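Cahier atelier, décembre, 7h40

Repris le poste gobelets avec Lionel avant l'arrivée de l'équipe. Café froid, compresseur qui siffle encore au raccord du fond (à signaler, 3e fois).

**Où on en est**
- cellule Kimon : tourne depuis lundi de la reprise, pas d'arrêt d'urgence
- pince à main : mousse noire recollée sur les deux doigts, vis resserrées
- consignes Byun toujours pas traduites, on bosse avec la version anglaise + les notes de Seung-woo

Hier 594 pièces passées au rangement. 37 mises de côté par l'équipe, presque toutes pour des marques sous le bord. Reste à savoir si ça vient de chez nous ou si elles arrivent comme ça de Norkmont. Lionel penche pour Norkmont. Moi je sais pas. Demander à ouvrir un carton avant passage, en prendre 200, regarder à la lampe, noter TOUT, même les traces qui partent au chiffon.

**Côté gens**

Discussion un peu raide à la pause. Avant la cellule, le poste c'était deux personnes : une qui sort les gobelets du bac, une qui contrôle et range. Maintenant une seule, et l'autre fait les démonstrations à la pince pour Stemon. Sur le papier personne ne perd rien. Dans les faits celle qui reste au contrôle parle plus à personne de la matinée, et c'est ça qui revient, bien avant la cadence. Lionel propose de tourner toutes les 3 heures. Ok pour moi, faut voir avec le planning, qui a été fait sans nous.

Autre point : la fatigue. Moins de poignet au contrôle, tout le monde est d'accord. Par contre la pince en bout de bras c'est lourd au bout d'une heure, l'épaule droite surtout. Personne l'avait mis dans l'analyse du poste. À ajouter. Seung-woo demande un bras d'équilibrage, budget pas validé.

Et la question qui fache : est-ce que les démos servent à remplacer le contrôle aussi ? Réponse de Seung-woo : non, prise et dépose seulement, l'œil reste humain cette année. "Cette année" a pas plu. Il aurait pu tourner ça autrement. Je lui ai dit, il en reparle à l'équipe lui-même.

**Prise du gobelet, à retenir**
- doigts juste sous le bord, jamais dessus
- forme conique : serrer trop bas = ça remonte dans la pince
- fermer doucement, la mousse fait le reste
- paroi bleue mate, les traces de doigts se voient, gants propres svp
- garder l'ouverture vers le haut jusqu'à la dépose

Les nouveaux serrent tous trop fort au début. Normal, on a pas le retour dans la main comme avec les doigts. Faudrait un quart d'heure à vide avant d'enregistrer quoi que ce soit, au lieu de jeter les essais de la première heure.

**Logiciel**

Stemon plante quand on renomme une série pendant l'enregistrement. Donc on renomme après. Affiché au poste au feutre, en attendant mieux. Lionel a perdu sa matinée d'avant-hier comme ça, il est encore de mauvais poil.

**À faire**
- [ ] ouvrir carton Norkmont, contrôle avant passage
- [ ] rotation : proposition écrite au planning (moi)
- [ ] bras d'équilibrage, relancer (Seung-woo)
- [ ] mousse de rechange, il en reste une paire
- [x] tabouret réglable pour le poste contrôle
- [ ] raccord compresseur !!

11h20, ajout. Rotation essayée sans attendre le planning. Première relève faite, deux minutes de flottement pour les gants et les réglages de hauteur, ensuite ça roule. À la relève elles ont comparé leurs rebuts et elles classent pas pareil les petites rayures. Donc il nous faut un gobelet limite posé au poste, un bon et un mauvais, étiquetés. Lionel s'en occupe cet aprem.

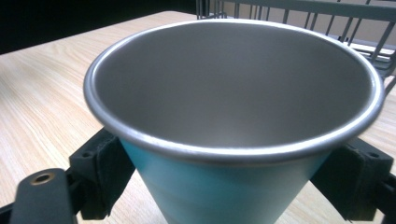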